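Project report: keeping the two-hand station running
Team Ponden, robotics lab course

My half of the project was station 5, and I want to write down how I set it up and kept it alive, mainly so the next team doesn't spend their first two weeks the way I did. The station is a pair of handheld grippers that record how a person moves, and the recordings go to the group training the Bai arm. My job was the hardware side. If the grippers drift or a cable goes flaky, the data is junk, so it all starts at the table!

Setup first. I began with the tracking brackets, because everything else depends on them. Each gripper has a metal bracket on top, and mine had been screwed on by whoever had it before me (with way too much threadlocker, thanks). I took both off, cleaned the threads and put them back on. Then I ran the Jusomar calibration routine, which wants 230 poses per hand. Do it sitting down. I did my first one standing and my arms got so tired that the last poses were a wobbly mess and I had to start over.

After that came the jaws. You close them all the way, zero the encoder, open them all the way and write down the reading. My left one read 1950 fully open and the right one kept coming up short. I spent a whole Wednesday blaming the encoder – swapped it, swapped it back, reflashed the board – and then found a crumb of dried glue in the slide. Five minutes with a toothpick and it was fine.

Cables were the part that kept breaking. In December I lost 44 recordings to a left side that dropped out whenever I reached across my body. I wiggled the cable at the plug and could make it happen on demand, so I put on a new one from the Sullex kit and left a big loose loop in it. My check after any cable work is to sit down, hold the grippers nose to nose in front of the parts box, and then swing each one out as far as I can while watching the signal.
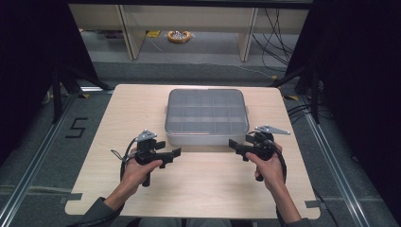 Cuiping Shen read my draft and thought the reach test was too gentle. Her comment was that a cable can pass with slow swings and still fail when you twist your wrist, so she would add ten quick twists per hand and log any dropped packet, even a single one. I've added that to the checklist, and it takes maybe a minute more.

By the end of the term the station had logged 472 recordings that passed the filter. Still on the list: a proper strain relief at both plugs, and a spare right jaw. The one I have is getting sloppy.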